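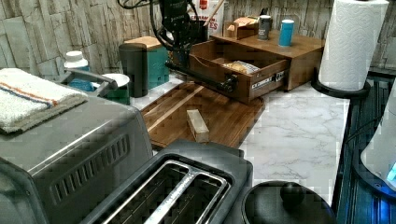

By Ukard Odia
Product editor, Rowbotham home storage

Rowbotham Countertop Drawer Cabinet, item 1010

A wooden cabinet for the kitchen counter, with a pull-out drawer and a flat top. It takes the small packages that tend to collect next to the kettle and puts them in one place. The wood is a medium brown and the front has a long black bar handle.

The drawer

The drawer runs on metal slides fixed to the outside of the drawer walls. It pulls well out of the cabinet, so you can see what is at the back without reaching in blind. There are no dividers. A crinkly bag of snacks or dried fruit can go along one wall and leave the other side free for whatever you buy next. If you want sections, the Skultimport tray set (sold separately) comes in 2 widths and lifts out for washing.

The slides are supplied fitted. Wipe them with a dry cloth when crumbs get in. Do not use cooking oil on them — it goes sticky and holds dust.

The top

The top is flat and has no rim. An open wooden box on one corner works well for packets that would get lost in the drawer, and there is still room beside it for a couple of small upright containers. Tall packages, such as a full-size cereal bag, are better stood behind the cabinet.

Keep heavy jars off the top when the drawer is fully out. The cabinet is stable in normal use, but a loaded drawer and a loaded top together can shift it on a smooth counter. A strip of 3 adhesive feet is in the box. Fit them before you load the cabinet.

Handle

Black bar, fixed with two screws from inside the drawer front. The screws can work a little loose in the first few weeks. Tighten them by hand with a regular screwdriver. Replacement handles are listed under spare parts.

Where to put it

The cabinet is made for a counter, a shelf or a sturdy table. Leave space in front for the drawer to open all the way. Keep it away from the stove and out of the splash area around the sink. It is not meant for wall mounting and has no hanging hardware.

Cleaning

Damp cloth, then a dry one. Dish soap is fine in small amounts. No bleach, no scouring pads. Spilled sugar or spice should be brushed out of the drawer first — wiping it damp pushes it into the corners.

In the box

Cabinet with drawer fitted
Bar handle and screws
Strip of adhesive feet
Instruction sheet

Containers, food packages and the open box are not included.

Returns and spare parts

Unused cabinets can be returned within 12 weeks in the original carton. For spare slides, handles or feet, give item number 1010 when you order. Orders placed in April ship with the newer instruction sheet; the parts are the same.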